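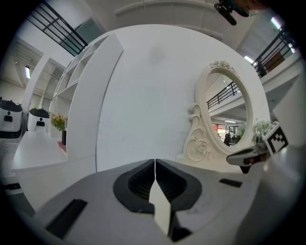 Gray gripper, white panel behind it

Search posts and people
Filed under: Front Desk Life, Practice Software

OK so we finally turned on text reminders at the Hidstead office and I have thoughts. Thread for anyone else stuck on the Nelero reminder screen.

First thing - the reminder switch is NOT under Scheduling. It's under Office Setup, then Messages, then a tiny gear. I spent most of a lunch break looking for it.

Once you're in there, pick your visit types one at a time. If you hit Select All it grabs the blocked-off slots too, and then the "patient" named STAFF MEETING shows up in your failed list every morning. Ask me how I know!

We started with 811 active patients and the plan we're on gives you up to 1,000 texts a month. Sounded like plenty. But a confirm reply counts as a text too (ugh), so do that math before October when flu shots start.
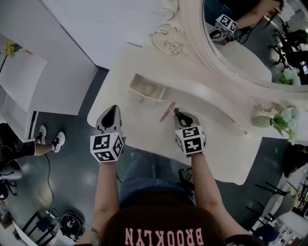
Next, timing. The default goes out 5 days ahead and people just forget again. We moved ours to the day before and kept the early one for new patients only, so they have time to do the forms.

Landlines! Nelero doesn't check. We ran the list through Dader first and it flagged 100 numbers that can't get texts. Those folks went back on the call list, same as before.

Someone asked if it talks to Amaral for billing. Nope, separate thing. Canceled visits still have to be cleared by hand on the Amaral side or the claim just sits there looking open.

Also, change the message wording. Ours came with "Your provider awaits you" and I could not let that go out - it sounds like a haunted house. Now it has the office name, the time, and reply C to confirm.

Still can't get the Spanish version to save on the second try. If you've got that working, please reply and tell me which browser you're using.

Last updated March 22, 2019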